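Stenau Sets Out Equipment Plan for Bin-Picking Work

Stenau has approved an equipment plan for its bin-picking laboratory in Bralham, covering the purchase of grippers, bins and test parts for the coming budget year. Orders are expected to go out in September, after the purchasing office has received final quotations.

The plan was prepared by Ghazal Ebrahimi, head of laboratory operations, together with Kam-wah Liu of the finance office. It places most of the money in items that wear out or limit the work at present. No new robot arm will be bought during this period.

"We looked at where hours were being lost," Ms. Ebrahimi said. "The arm has capacity to spare. The tooling and the fixtures are where we need to spend."

Under the plan, the laboratory will purchase 4 steel bins with mounting brackets, so that a bin can be changed between test series without a new calibration. It will also order 800 test blocks in several sizes and a reserve of gripper fingers, hoses and cable sets. Spare parts have until now been ordered one at a time, and delivery delays have held up work on more than one occasion.

A second gripper will be leased for 12 months from the supplier Beketti, with an option to buy at the end of the term. Mr. Liu said the lease was chosen after a comparison of service costs - the purchase price alone did not decide the matter. The agreement includes maintenance visits and training for two members of staff.

Each proposed gripper must complete 100 picks in a row from a mixed bin before it is accepted. Su-bin Gil, who will supervise the acceptance tests, has asked that blocks lying across one another and blocks resting close to a wall be included in every series. Results will be filed with the purchase records.

Requests for changes to the equipment list should be sent to Ms. Ebrahimi's office before the orders are placed. A separate proposal for a second work cell remains under review and will be considered with next year's budget.

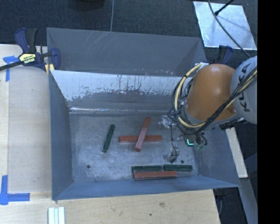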